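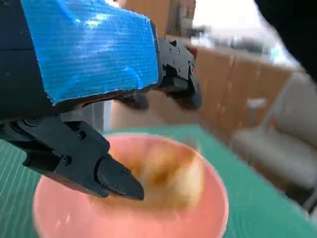
I've been building a two-finger gripper in the shared workshop on Gidov Street since February, and this week it finally got interesting! The fingers are black plastic, layered and screwed together through the sides, and I redesigned the tips 3 times before I liked the wedge (the old ones were so blunt they shoved everything away from me). A wedge that narrow can reach over the rim of a pink bowl and get right down to the food inside, and I'm more pleased about that than I probably should be. Hòa Văn lent me his screwdriver set, bless him, and I still owe him 12 tiny screws.

Wednesday evening was all software. I slowed the closing speed to 70 percent in Mivis, the little control program I've been writing, and tidied up the menu that picks between two grip settings. Soft things get the gentle one. I want to try grapes next, which is either brave or very sticky.

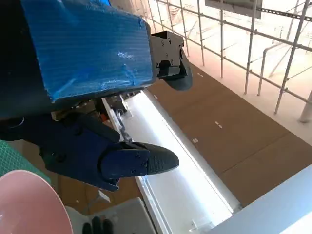 How long does it take to swap a finger? Twelve minutes with the bench to myself, and a good deal longer when I drop a screw. I'm going to try captive screws on the next version.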